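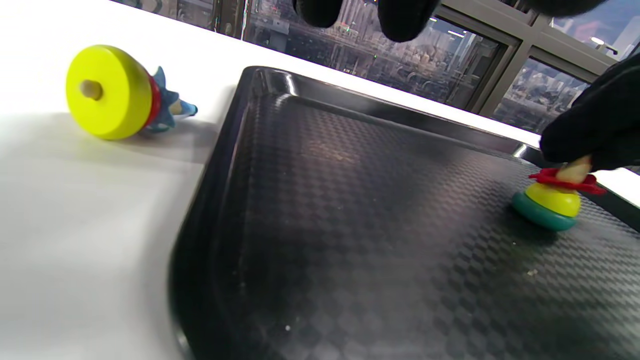
4.3 Recording Small-Object Tasks with the Hand-Held Gripper

This section applies to all tabletop tasks in which an operator handles small loose objects, including spinning tops, while wearing the Vastari hand-held gripper. It is to be read together with Section 3 (Fitting and Calibration). Operators at the Ernthorpe and Kolstead sites shall follow the same procedure so that recordings from both sites can be used in one training set.

4.3.1 Preparing the Work Surface

1. Clear the table of all items not named on the task card.
2. Place the tray flat on the table. A spinning task shall always be carried out inside a tray with a raised rim.
3. Wipe the tray floor before the first recording and again after every 200 recordings. Small crumbs and specks can stop a top early or push it off course.
4. Set the objects in the starting positions given on the task card. Where the card calls for a second top, that top may lie on the table outside the tray.
5. Check the light. If the table stands beside a window, look for strong reflections on the glass and on the rim of the tray. Lower the room lights if a lamp reflection crosses the working area.

NOTE: Trays with a patterned floor are permitted. Record the tray type in the session form, as the pattern may affect later tracking.

4.3.2 Gloves

6. Wear the fabric gloves issued with the kit on both hands. Black is the standard color.
7. Replace any glove that is torn, stretched, or shiny at the fingertips. A worn glove slips on a narrow wooden stem.
8. Remove rings and watches before putting on the gloves.

CAUTION: Do not wear loose sleeves or cords near the gripper joints. Stop at once if fabric is caught, and release the gripper with the side latch. Do not pull the hand free.

4.3.3 Carrying Out the Task

9. Start the recording and hold still until the ready tone sounds.
10. Take hold of the top by its stem only. Do not touch the colored body of the top during the approach.
11. Bring the tip down to the tray floor and hold the top upright before turning it.
12. Spin the top with one smooth motion, then lift the hand straight up and away.
13. Keep the other hand out of the space between the camera and the object.
14. Wait until the top has come to rest. End the recording with the foot switch.

NOTE: A failed spin is a valid recording. Do not delete it and do not repeat the motion within the same recording. Mark the result as "not completed" on the session form.

If a top leaves the tray, let it come to rest before reaching for it. If it falls to the floor, end the recording and mark it as "object lost."

4.3.4 Privacy and Background

Windows, screens, and doorways may appear in a recording. A distant view of buildings is acceptable. Faces, badges, and readable documents are not. Where any of these has been recorded, enter code 247 on the session form and set the file aside for review. Operators shall not edit or crop files themselves.

4.3.5 Limits and Rest Periods

An operator may complete up to 81 recordings in one shift under the Bettencourt schedule. Rest periods are set out in Section 6. Report any numbness or pain in the wrist to the site lead and do not resume work until cleared to do so.

Continue to Section 4.4, Storing and Labeling Files.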